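# The Clear Box Problem

I own too many boxes, and the ones I resent most are the ones I can see through.

The clear plastic box is sold on a simple promise, which is that you will know what you have. Opaque storage, the argument goes, is where batteries go to die. Put your life behind transparent walls and you will never again buy a third packet of picture hooks. I believed this for most of a year, and I bought accordingly, mainly from the Clesa range at the big Wetholm store off the highway. If you have been there you will know the aisle. It has better lighting than my dentist.

What the aisle does not mention is that a clear box shows you the outside of your stuff, and only the layer that happens to be pressed against the wall. I have a box in my hall closet that displays to the world one glove, part of an extension cord and the back of a greeting card. There may be good things in the middle. I couldn't tell you. At least with a shoebox I had the decency to lift the lid.

Then there is the matter of looks. A wicker basket full of junk is a basket. A clear box full of junk is an exhibit. I had guests in May and one of them stood in front of my shelves for a while with a drink in her hand, reading. She now knows which cold medicine I use and that I have kept the manual for a blender I gave away when I lived in Fallunside.

And yet I keep using them, and lately I have come to think they work very well for one thing, and the storage people have been too greedy to say so. They are good for small cartons. By that I mean the little printed cardboard kind that tea bags, light bulbs, bandages and fuses come in. Somebody was paid to make that carton readable from across a store. It has colors. It has its name on more than one face. Stand it in a clear box with the printing outward and you have done in one move what a label maker does in an afternoon.

I came to this through a label maker, a Ticona, bought in a weak moment with a roll that promised 200 labels. I used 13. Four of them say CABLES, and none of the four is on the same kind of cable. The rest of the roll is in a clear box, where I can see it whenever I feel like feeling bad.

So, my current position. Leave things in their cartons. The magazines all tell you to decant. They want your rice in jars and your cotton swabs in a little pot with a cork lid, and the carton out with the recycling. I did this with the tea once and spent the winter drinking whatever came up. A carton knows what it is, when it expires and how much of it to take.

Next, use a box with no lid. A lid is a small tax on putting things away, and I am a person who will not pay it. With a lid, the carton goes on top of the box. Then a second carton goes on top of that, and now I own a pile with a box in it. An open top asks nothing except aim.

And fill it on a table. I can't prove this one but I feel it strongly. For years I sorted things at the closet, squatting, with the box wedged on a shelf at a slant, and every decision I made down there was a bad one. A bare table with one empty box on it is a different mood altogether. You pick up one carton and look at it and think about whether you want it in your life. Two hands, good light, nothing else within reach to distract you. I got through the whole bathroom cabinet that way before lunch and threw out a cough syrup older than my car – I will not say by how much.

I know there are people with a system. I have read one woman's account of living with about 500 possessions, all of them in matching bins, and I wished her well and did not believe her about the charging cords. I must be over 1,000 in the kitchen alone if you count the sauce packets. A system is for somebody with fewer sauce packets.

What I have is a table, a clear box and a rule about cartons, and the hall closet is still as it was. The glove has shifted a little to the left. 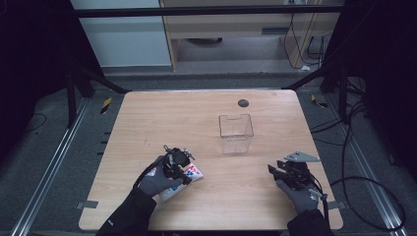 *Page last changed: May, late evening*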